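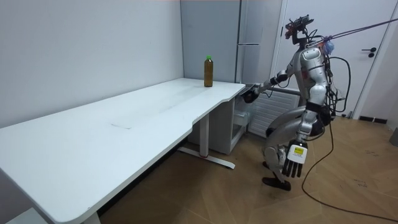

Ranger son frigo de bureau, mode d'emploi

Un bureau blanc, un plancher, un réfrigérateur au bout de la pièce. Beaucoup de petites structures fonctionnent avec cet équipement, et la question des boissons s'y règle en général mal. On achète un pack de thé en bouteille, on le pose où il y a de la place, et trois semaines plus tard le frigo contient un fond de soupe, des yaourts périmés et des bouteilles entamées sans propriétaire.

Nous avons demandé à plusieurs équipes comment elles s'y prenaient. Chez Wetholm, un atelier de conception installé au deuxième étage d'un ancien entrepôt, le réfrigérateur sert à 16 personnes. Il a été vidé entièrement en juillet, joints et bacs compris. Depuis, chaque niveau a un usage. Les repas vont en haut, dans des boîtes fermées et datées. Le milieu reçoit ce qui est commun, lait, beurre, confiture. Les boissons sont regroupées dans le bas.

Ce choix du bas se discute. Dans la plupart des modèles, c'est la zone des bacs à légumes, profonde et peu commode pour des bouteilles debout. L'avantage est ailleurs : le poids. Une clayette en verre chargée de bouteilles pleines finit par fatiguer ses supports, alors qu'un bac posé au fond de la cuve encaisse sans broncher. Les bouteilles s'y couchent, à condition que le bouchon soit bien vissé. Une bouteille entamée reste debout, dans la porte si le balconnet est assez haut.

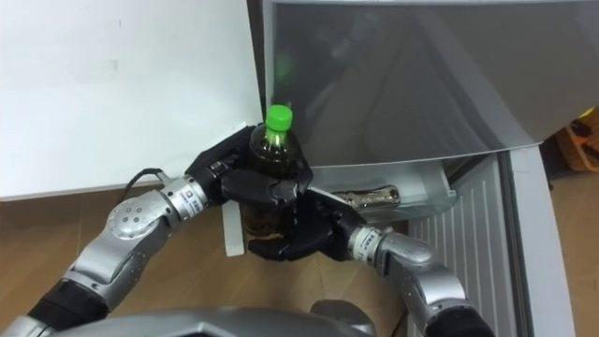 Le thé en bouteille mérite d'ailleurs un mot à part. Non ouvert, il se garde à température ambiante et n'a rien à faire au froid avant la veille du jour où on le boit. Wetholm stocke donc le pack dans un placard et ne met au frais que 5 bouteilles à la fois. Une fois ouverte, la bouteille se boit dans les délais indiqués sur l'étiquette, souvent courts. Un prénom au feutre sur le bouchon évite les enquêtes.

Les gourdes en métal posent un autre problème. Elles sont opaques, on ne sait jamais si elles sont vides, et elles roulent. Le cabinet Gunnlaugsson leur a réservé un bac peu profond et demande à chacun de reprendre la sienne le soir. Celles qui restent sont vidées et alignées près de l'évier.

Côté nettoyage, de l'eau tiède et un peu de bicarbonate suffisent pour les bacs en plastique. On les sort, on les laisse revenir à température avant de les laver, on les sèche complètement. Les gouttes de thé sucré collent et attirent la poussière ; elles partent mieux le jour même. Il faut aussi passer l'éponge sous l'appareil et devant la porte, surtout sur un plancher en bois, qui supporte mal l'eau stagnante. Compter 300 millilitres de vinaigre blanc dilué pour les joints et les parois.

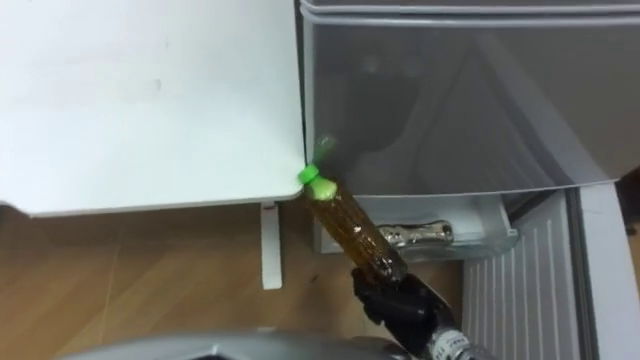 Anas Zein trouve tout cela trop compliqué pour un frigo partagé : « Un seul bac pour les boissons, un seul pour le reste, et on jette ce qui traîne en fin de semaine. Au-delà de deux règles, les gens ne lisent plus l'affiche. » Il garde néanmoins le feutre, attaché à la poignée par une ficelle.

Reste le bruit, dont se plaignent ceux qui travaillent à moins de deux mètres de l'appareil. Un réfrigérateur mal calé vibre davantage. Les pieds avant se règlent presque toujours à la main, et un niveau à bulle posé sur le dessus permet de vérifier l'aplomb. On laisse aussi quelques centimètres derrière, pour la circulation de l'air.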